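Shopping for a Learning System: Collecting Fruit-Picking Demonstrations with Two Arms
Project report, Loubna Naciri
Curkstead Robotics Lab, summer term

1. What we set out to do

The original proposal promised a robot that could do a grocery run. My supervisor read it, drew a line through everything after the first paragraph, and suggested I try getting fruit off a shelf and into a basket. That is what this report covers. The policy itself belongs to Bandero, the lab's training code, which I used as I found it. My part was the data: deciding what to show the robot, showing it many times, and throwing out the times I showed it badly.

The task has two halves. One arm holds the basket and keeps it somewhere useful. The other takes a piece of fruit from a compartment and puts it in. An episode starts when the operator presses the pedal and ends when the operator presses it again, or forgets to, in which case it ends with several minutes of nothing and has to be trimmed.

2. Setup

The shelf is plain white and divided into open compartments. I liked it because it was clean to look at. The depth estimates liked it a good deal less, as white board against white board gives them very little to hold on to, and the early recordings are full of reaches that stop short of a shelf or try to pass through it.

Teleoperation ran through Parmont, our in-house control rig. The operator's hands drive both arms together, so any habit of the operator becomes a habit in the data. I tend to lift my left elbow when I concentrate. The robot now has strong opinions about its left elbow.

Each layout was written on a card before the session: which fruit, which compartment, which side. I drew the cards from a shuffled stack, after noticing that my own idea of "random" put the apple on the right nearly every time. 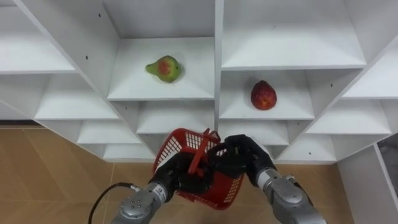
Figure 1. Both grippers at the red basket, with a pear and an apple on the shelf.

Holding the basket turned out to be the harder job. A tilt toward the shelf shortens the trip for the fruit, but too much of it and whatever is already inside goes wandering. I tried writing a rule for the correct angle and gave up after a page. The notes for later sessions just say "tilt it like you mean it," which I admit is not reproducible.

3. Collection

I recorded 3466 episodes. After review, 1942 were kept. The gap is embarrassing, so I went through the rejects and sorted them. The largest group were dropped fruit. Next came episodes in which the fruit arrived safely but the basket had hit the shelf on the way, and then a long tail of operator sneezes, pedal mistakes, and one lunch.

Whether to keep clumsy successes was the main argument of the project. Cocco, the lab's filtering script, scores an episode by smoothness and would happily have deleted all of them. I kept any episode where the operator fumbled and then recovered without letting go, on the theory that the robot will fumble too and ought to have seen someone get out of it.

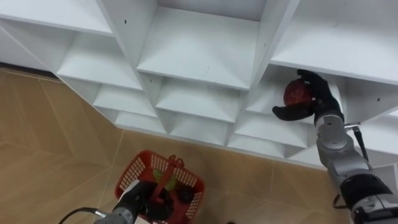
Figure 2. Right hand closed on a red fruit in its compartment while the left holds the basket by the handle.

Grasping inside a compartment is a different problem from grasping on a table. The side walls limit where the fingers can come in, and the board overhead limits the wrist. My first 300 episodes used the same approach for every compartment, and a policy trained on those alone did well on the middle ones and bumped its way through the rest. For later sessions I added an approach direction to each card.

Round fruit was easier than pears. A pear on its side can be taken by the neck or by the fat end, and I switched between the two without noticing until I watched the recordings back. The trained policy had learned to go for a point halfway between.

4. Results so far

We trained 2 policies, one on everything and one on the reviewed set. The reviewed set gave fewer drops. It also gave a slower robot, which pauses in front of each compartment in a way I recognize from my own footage, where I was checking the card.

Next time I would read the card before pressing the pedal. I would also bring in a second operator early, someone with better elbows, and label the grasp on every pear. The cards and the list of rejected episodes are in the project folder, along with the trimmed lunch.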